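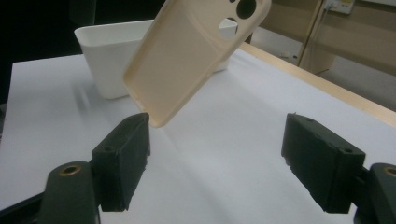

Photo: Rosalía Goicoechea. Free to reuse with credit.

Stumemska second-hand listings, README

Last touched Friday, January 6, 2023. Quick notes, will tidy later.

What it is
874 listings for used phone bits and small household stuff, typed up from the Gesel notice board pages. Text only. Cases, chargers, spare lids, lamps, odd cutlery. One row per listing. Made for looking at how people word things when they want rid of them.

Files
listings.csv - the lot
categories.csv - 22 category names and their short codes
spelling.txt - variant spellings, left as found (silicone / silicon / sillicone all in there, dont merge them)
old/ - first pass, wrong dates, keep away

Columns
id - number, gaps are fine, withdrawn listings were taken out
title - as written by seller
body - as written, line breaks swapped for a single space
cat - code, see categories.csv
price - whole pounds. Blank means not given. 0 means free
posted - month only
town - Famus or Calvo. A handful say "between", left alone

Categories
Phone cases have their own code (PC). Used to sit under "phone other", moved because they swamped it. Screen protectors still in phone other. Tablet sleeves in bags, don't ask me to move them again.

Colour words
Sellers' own. Beige, cream, tan, sand, stone, "sort of biscuit". No attempt to line these up. If you need a plain colour field make one yourself and keep it in a separate file please.

Known problems
- 17 rows have the price inside the title and nowhere else
- commas in body are quoted, but some older spreadsheet programs still trip over it
- accents broken in the Calvo rows, fixed by hand up to id 40, rest to do
- "swap for" listings have blank price, so they look the same as forgotten prices
- posted is empty for most of the lamps. No idea

Taken out
Phone numbers, surnames, street names. Replaced with [removed]. Found one I missed? Send the id, not the text.

Not in here
Seller photos. Replies to listings. Anything on whether things sold.

Use
Fine for teaching, coursework, poking about. Credit Stumemska and say which version. Please dont use it to work out what things are worth, asking prices only and some of them are daft.

Changes
v3 - phone cases split off, duplicate rows dropped, town column added
v2 - dates redone from the orignal pages
v1 - first go

Contact
Rosalía Goicoechea, through the Stumemska page. Slow in January.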